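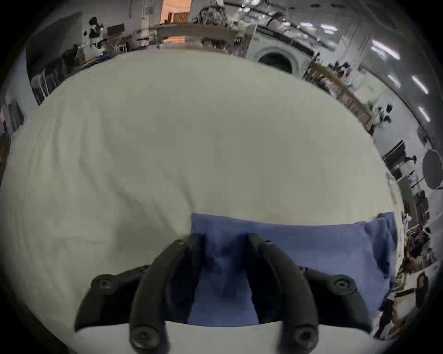

Photo: Keredier

15 November 2024
By Lorna Halliday

Search this site Enter keyword Go

Can a machine fold your washing yet? Nearly, and it's great fun finding out! I spent a morning at Keredier's workshop in Jurby, where the job on the list was laundry, and came away far more hopeful than I went in.

Cloth is horrible stuff for a machine. A mug stays the shape of a mug, but a T-shirt is a new puzzle each time it's dropped, and the gripper has to find an edge before anything else can start.
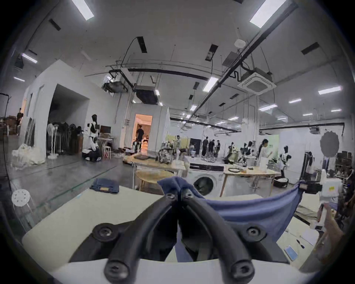

A blue cloth pinched and lifted between gripper fingers.

The team's folding project, Tomel, has 2411 practice folds behind it. On plain towels it now gets 75 in every hundred right, up from 52 in February – a lovely jump for one spring and summer.

Speed is another matter. A towel takes Tomel 60 seconds, and most of us can beat that while watching telly. Jeans are slower still, and fitted sheets haven't been tried (I did ask).
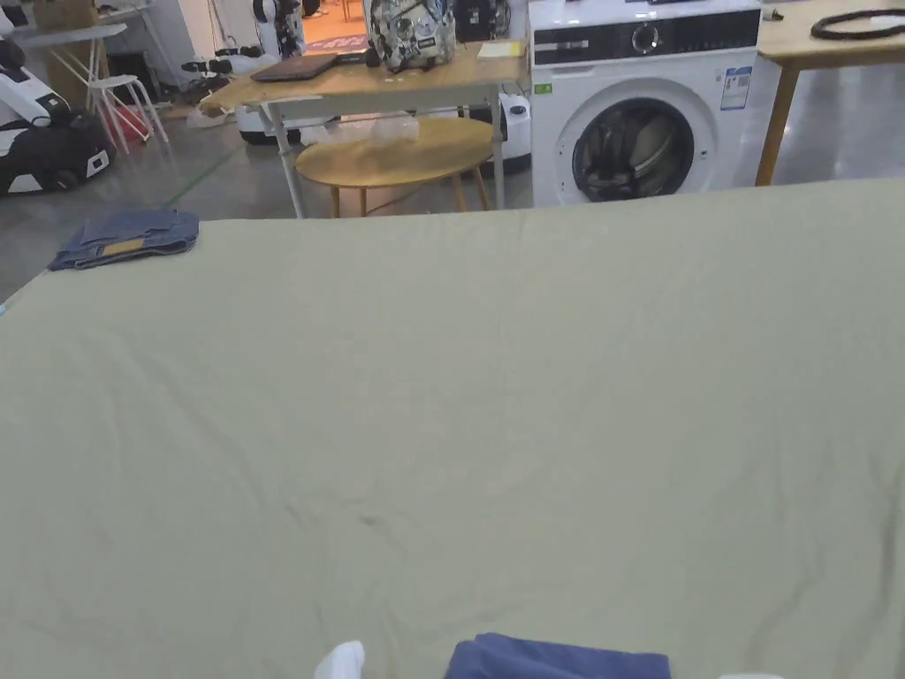

Jeans and a navy garment, both folded, on the green-covered table.

So don't give up your ironing pile just yet. But towels, done slowly and mostly well? I'd take that tomorrow.

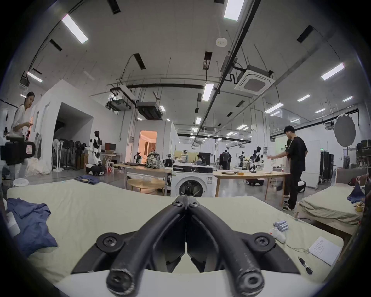
What comes next

Socks – pairing first, then rolling. Keredier hopes to start on them in February.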